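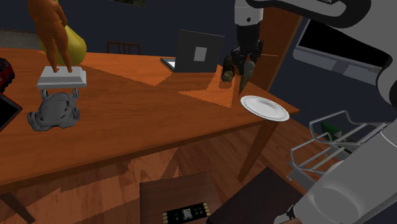 Letine Arm Wrist Guard and Stop Kit (fits Ninwood mobile arms)

In stock, ships from our Chisholm shop

I sell a lot of parts on this site that I've never needed myself. This one I needed, badly, and if you run a Ninwood anywhere near furniture I think you should read the whole page before you decide you don't.

Back in the spring my arm started letting go late. I'd send it to set something down on a table and it would get there fine, lower nicely, and then the fingers just stayed shut. No alarm, no red light, nothing in the log. Then it would start on the next move with the thing still in its grip and drag it sideways into whatever was standing there. I lost a bowl, a lamp and (this one hurt) a little clay bird from my aunt. I spent two weekends blaming my own code!

Ajith Nadar, who used to service these for a living, had me pull the wrist cover and wiggle the cable while the gripper was powered and holding still. Sure enough, the finger sensor dropped out every time the wrist went past a certain angle. The stock clip pinches the cable right where it bends. When the signal drops, the controller keeps using the last good reading, so it thinks the fingers have opened and off it goes. Not great when there's a person's hand on the table.

So the kit fixes the cable and adds a stop.

What you get:
- one molded wrist guard, with a wider channel so the cable isn't squeezed
- one replacement sensor cable, a little longer than the stock one
- 2 clips and the screws for them
- one inline stop module that cuts arm motion if the finger signal goes quiet for more than 200 milliseconds
- a printed sheet with the wiring drawing

Fitting it took me one evening, and I'm slow and I had the radio on. You need a small hex key and some patience with the second clip, which goes in upside down from the way you'd expect. Power everything off at the base first, and rest the arm on something soft — it will sag once the brake is off, and it's heavier than it looks. Please don't try to hold it up with your shoulder like I did.

After it's in, run the slow test on the sheet before you go back to normal speed. Put something unbreakable in the gripper, a sponge is perfect, then unplug the sensor lead at the module. The arm should stop dead. If it keeps moving, even a bit, switch it off and call me. Don't run it that way "just for today."

A few things it won't do. It won't catch the arm bumping an object it doesn't know is there, so plates close to the edge and tall stuff still need to be kept clear or put in your map. It isn't an emergency stop either! Keep your big red button where you can reach it. And it doesn't fit the older Anville wrist, where the screw holes are in a different place. Lucie Petrenko is drawing up a version for that one and hopes to have it ready in June.

If you bought a kit from me before May 5, 2021, check the module. A batch of 6 went out with the two signal wires swapped, and on those the stop never trips. They have a blue label and the newer ones are white. I've emailed everybody I had an address for, but Darcy Ouellet bought one at a swap meet and only found out by accident, so there may be others that changed hands. Send it back and I'll swap it free and cover postage both ways, no receipt needed.

Questions go to the shop inbox. Wycliffe Khaemba answers on weekdays and knows the wiring better than I do, and I pick up the rest in the evenings.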